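We use a few cookies to keep this site running and to count visits. Accept | Manage settings

The big towel sort-out: a gallery

Every May we empty the linen cupboards at Undum, and every May I forget how much I love it! There is something so satisfying about a whole house's worth of towels, flannels and cloths coming out into the daylight. This year we counted 194 pieces (I was on the clipboard, so I can vouch for it), from bath sheets you could camp under to the tiny face cloths that always end up inside pillowcases.

I had meant to put up a handful of pictures and ended up writing far more than I planned, so this page has turned into one picture and a lot of towel talk. Make a cup of tea and settle in.

A word about the cupboards first. There are two, one on the landing and one by the back stairs, and they have never held the same things two years running. The landing one is deep and warm and gets all the good stuff. The back stairs one is narrow, with a shelf that tips forward if you lean on it, and it is where the odd ones go – the single hand towels, the bath mat with no partner, the striped beach towel from the Prutia trip that is far too thin to dry anybody but far too cheerful to part with.

We started at eight in the morning with the landing. Out came the whites, then the greys, then a glorious run of browns and creams that I had completely forgotten we owned. I do have a soft spot for the browns. They hide tea, they hide mud, and when the pile is still good and thick they feel wonderful however many times they have been through the machine. 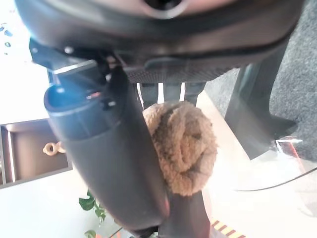
Tan and fuzzy, all swirls and folds, with the dark speckled carpet behind. My favourite texture of the whole sort-out!

Looped fabrics are the ones I could talk about all day. A proper terry has loops on both faces, and those loops do all the drinking. Squash a bit in your hand and you can feel the spring in it. If it goes flat and stays flat, it has usually had too much softener over the years, and a wash or two with none at all can bring a surprising amount of life back. We tried that on 12 of the saddest hand towels last year and kept nearly all of them.

Colour is harder to rescue. Beiges are forgiving, deep blues much less so, and there was a plum set from the Yensuk market that now comes in four different shades of plum. I rather like them together! They have gone on the hooks in the downstairs bathroom, darkest to lightest.

By lunchtime we had our piles. Keep, mend, cut up for cloths, and the animal shelter, who are always glad of old towels as long as they are clean and have no loose threads. The shelter pile came to 37 this time, all washed, dried and shaken out on the line before they were bagged.

The mending pile is the one I look forward to. Mostly it is hems and hanging loops, and I do them in the evenings with the radio on, using whatever cotton tape is in the tin. None of my loops match and I wouldn't have it any other way.

Folding took the rest of the afternoon. We went for thirds lengthways and then in half, fold facing out, which suits the landing shelves beautifully. The flannels got rolled and stood up in a shoebox. Roughly 80 pieces went back on the landing alone and there is still room for the spare blankets, which have been living on top of the wardrobe since winter.

The back stairs cupboard is only half done, and the shelf still tips. Pillowcases next!

Enjoying the galleries? Enter your email address to get our newsletter. You can unsubscribe at any time.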